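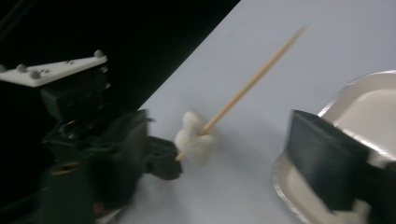 Montserrat wrote back at lunch that the starter is not sick, it is only hungry, and that I should stop changing the flour every time it looks flat. She has read my last entry and thinks I changed too many things together. I agree with her, so this week I keep the flour the same and change only the feeding.

April, notebook 2, rye starter

Two jars on the shelf above the kettle. Jar A is the old one, which I call Farah from the name on the flour bag. Jar B is the piece that Nam-gil took home in winter and brought back. Both got the same dark rye this morning, 40 g flour and 40 g water, mixed with 20 g of old starter. The water stood overnight in the jug.

7:30 am. Fed both. Rubber band at the level of the dough. The smell of A is sharp, like nail polish. B smells of yogurt and a little bit of apple, much nicer.

11 am. B has already passed the band. A has some bubbles at the side of the glass but the top is flat. I didn't stir, although I wanted to.

2 pm. B is almost double and has a round top. A is up by a finger. The kitchen is colder than I thought, the window behind the shelf doesn't close well and A stands nearer to it. This I should have noticed before. I changed the places of the jars, then remembered that I promised to change only one thing. So the result of today is not clean. I leave it written here anyway.

5 pm. B is starting to fall in the middle. A is still rising, slowly, and the sharp smell is weaker.

Asked Jordan how he keeps his at the Lundititz bakery. He feeds twice a day and throws away much more than I do. He says I am too kind to the old dough, and that the sharp smell comes when there is a lot of old and little new. If he is right, I should take 20 g of starter to 80 g of flour for A and leave B as it is, to compare. Sointu prefers a stiff starter, less water, and she keeps it in the fridge between bakings. I would like to try this later, not now.

Baked one loaf from B in the evening, 400 g flour in total, half rye and half white. Salt was forgotten until the second fold, so I wet my hands and pushed it in. The dough was sticky but it held its shape in the basket. Crust a good colour, crumb a bit tight near the bottom. Taste is mild. Eliécer ate the end piece with butter while it was still warm and asked for more sour, so maybe a longer rise in the cold next time.

To do:
Put a thermometer on the shelf, next to the jars.
Both jars away from the window and leave them there.
Feed A morning and evening, write the smell each time.
Buy rye, the bag is nearly finished. Same mill if they have it.
Return the basket to Montserrat, and wash the cloth first.

9:40 pm. A has doubled. It took the whole day, but the top is round. Fed it again and went home.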